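Last updated: 18 April 2019

The Long Way Around a T-Shirt

Somewhere in the second hour of my visit to Stison, I asked Hanneke Van Loon how many lines of code it takes to fold a shirt, and she laughed (kindly, I think) and offered me more coffee. She has been asked before. Her mother asks. The man who services the boiler asks. What she would like people to ask is how a piece of software decides where a shirt is in the first place, and once I'd given her the opening she talked about it very happily until lunch.

Think about a coffee mug for a minute, she told me. A mug has a shape, and the shape stays put. If a camera catches the rim and a bit of the handle, a program can make a decent guess at the rest, work out a grip, and plan a path for the arm to follow. People have been writing that sort of program for decades and some of them are very good. Then somebody hands you a T-shirt, and the shape you carefully measured is gone the moment you touch it. Pull on a sleeve and the collar moves. Lift the collar and there's hardly a shirt anymore, only a kind of hanging rag with opinions.

Stison's answer, or the part of it I was allowed to poke at, is a planner called Gurolwood. It doesn't try to know where every inch of cloth is. Its first job is to look for a few useful landmarks, such as a neckline, a hem or the end of a sleeve, and to say how sure it is about each one. Its second job is to choose the next small move, and only the next one. Then it looks again.

"We used to plan the whole fold up front," said Braulio Maldonado, who wrote most of the first version and speaks of it the way you might speak of a car you drove in college. "It was a beautiful plan. The shirt never read it."

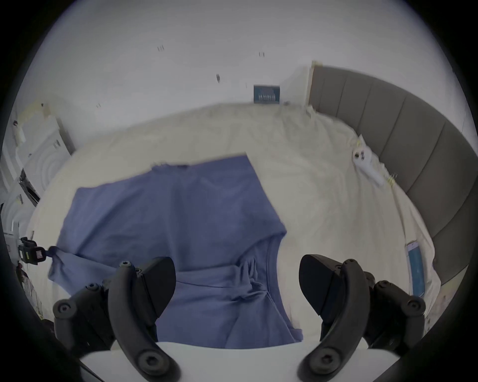 A rumpled neckline between the fingers, with one sleeve held out at the left.

The neckline gives them more trouble than anything else, and Maldonado pulled up view after view on his monitor to show me why. A collar that lies flat makes a nice clear curve. A collar with cloth gathered around it makes several curves, all of them plausible, and a fold can look an awful lot like a seam when the light comes from the wrong side. Plain shirts are harder than you'd guess, he said, and I noticed he was wearing one.

The wide lens is a headache of its own. It sees a great deal, right down to the fingers themselves, but it bends everything it sees, so that the straight edge of a bed comes out as a bow. Frøydis Dahlgren looks after the part of the software that deals with this. Her group tried straightening every picture before the planner saw it, and the planner got worse, because stretching out the corners smeared the very sleeves it was looking for. These days the pictures go in bent. The correction happens later, on the handful of landmarks that matter, and it is a great deal cheaper to straighten a few points than a whole bedroom.

Dahlgren also keeps the collection, and she is particular about it. There were 3468 short recordings in it when I visited, and 288 of those carried a tag that just says "argue." Those are the ones where two people had looked at the same shirt and disagreed about which edge was the hem. I sat with her and Sem Maes through a dozen or so, and I'm sorry to report that I was wrong on most of them, and quite confident too.

Maes builds the tools, and I think he may have the most underrated job in the building. His viewer lets you drag a slider along a recording and watch the planner's confidence rise and sink beside it, landmark by landmark. Before he wrote it, the team read all this as columns of numbers. Now when a grasp goes badly they can usually find the moment the software changed its mind, and sometimes even what changed it. A crease, more often than not.

Whether any of this will end up in somebody's home, I couldn't tell you, and Van Loon wouldn't. She has a trial planned for July, with a longer list of garments, and she is already fretting over the cardigans. Buttons, she said, and then didn't say anything else for a bit. Maes had gone back to his slider, and Maldonado was at the next desk, smoothing out a sleeve with the flat of his hand.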